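Notes on descaling a kettle, and on limescale generally

Posted in: Household

Our water is hard. The supplier's sheet gives it as 250 milligrams per litre, expressed as calcium carbonate, and that agrees with the strip I dipped in a glass of it last November. The old house was on soft water, so for years I had no reason to think about any of this. I now have a kettle, a shower head, two taps and an iron that all need attention on different schedules, and this post is mostly a record of what I have settled on.

First, what the stuff is. Hard water carries calcium and magnesium, mostly as dissolved hydrogencarbonates picked up from chalk or limestone. When the water is heated, carbon dioxide is driven off and the calcium comes out as carbonate. The carbonate sticks to whatever is hottest, and in a kettle that means the plate at the bottom. This is the part of the hardness that used to be called temporary. The rest, largely sulphates and chlorides, stays in solution when you boil it and only turns up as a residue where water dries completely.

Calcium carbonate dissolves in almost any acid. The choice is therefore about smell, price, what else the acid attacks and what it leaves behind.

Vinegar is the usual suggestion. The ordinary malt or distilled sort is 5 per cent acetic acid, it works, and the kitchen smells of chip shop until the evening. Heating it makes the smell much worse for a small gain in speed. I used it for the first few months and have stopped.

Citric acid is what I use now. It comes as a white powder, keeps for years in a sealed jar and has no smell. There is one catch. If a strong solution is boiled hard on heavy scale, you can end up with calcium citrate, which is poorly soluble and comes out as a whitish sludge that is more tiresome to shift than the scale was. The way round it is to use warm water instead of boiling, and to change the solution if the job is a big one.

Sulphamic acid is the active part of a good many branded descalers. It is quicker than citric and the calcium salt is very soluble, so there is no sludge. It is also more unpleasant on the hands and eyes. I keep a tub for the shower head and wear gloves.

My method for the kettle:

Fill to just above the scale line with cold water, then heat until it is warm to the touch from outside but well short of boiling. Switch off and unplug. Add two level tablespoons of citric acid. It fizzes at once. Leave it for half an hour, with the lid open. Pour away, look at the plate, and repeat with a fresh batch if there are still patches. Rinse three times, boil one full kettle and throw that out too.

The spout filter wants doing separately. Mine is a Flestari kettle and the mesh lifts out with a thumbnail. I drop it in a mug with a teaspoon of the powder and leave it while the kettle is soaking. The mesh is finer than you would think and the scale sits in the corners, so a soft toothbrush at the end helps.

Do not do any of this to bare aluminium or to anything enamelled with a chip in it. Do not do it on marble or limestone worktops either, for the obvious reason that they are the same material as the scale. A few drops of citric acid will leave a dull mark that has to be polished out. I did this to a windowsill at my sister's and was told about it.

The steam iron is a different matter. The passages are narrow, and loosened flakes have nowhere to go but out through the plate and on to a shirt. The booklet for mine says to use the self-clean setting with plain water and nothing else. I follow it. I also fill the iron with a mixture of half tap water and half demineralised, and I have had no brown spots since.

On jug filters. The common cartridges contain an ion exchange resin, usually in its acid form, which takes out the calcium and lets go of hydrogen ions in return. That removes the temporary hardness quite well while the resin is fresh. It tails off steadily. The indicator on the lid of mine is a timer and knows nothing about how much water has gone through, so I now write the date on a bit of masking tape and test a sample now and then.

On magnetic and electronic conditioners. I have been asked twice in the comments. The claim is that a field of some sort changes the way the crystals form so that they stay in suspension. I have read what I could find and the results go in all directions. I am not fitting one.

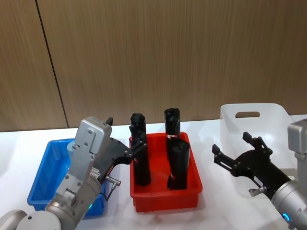 Words and picture: Živko Tomić
16 April 2025

A proper softener is the other route. It swaps calcium and magnesium for sodium across a resin bed, and the bed is flushed with brine when it is spent. It works on the whole house and there is no doubt about the chemistry. Against it are the cost of the unit, the salt, the space under the sink and the need to keep one unsoftened tap for drinking if anyone in the house is on a low-sodium diet. I had a quote from Ristić for an Itetti unit and have put it in the drawer for now.

For the shower head, I fill a freezer bag with the sulphamic solution, push the head into it and hold it on with a rubber band. Twenty minutes is enough. Run it hot afterwards with the window open.

Schedule at present: kettle every three weeks, filter mesh at the same time, shower head every two months, taps when they annoy me. The taps only need a cloth soaked in citric solution and wrapped round the base. Check first that the finish is sound, as acid will get under chrome that has started to lift.

A few people have asked where I get the citric acid. Home-brewing shops sell it by the kilo at a fraction of the price of the small boxes in the supermarket. Mine lives in an old coffee jar with a large label on it, on the shelf above the sugar. I should probably move it.

Filed under: kettles, hard water, cleaning
Previous post: Rewaxing a jacket, second attempt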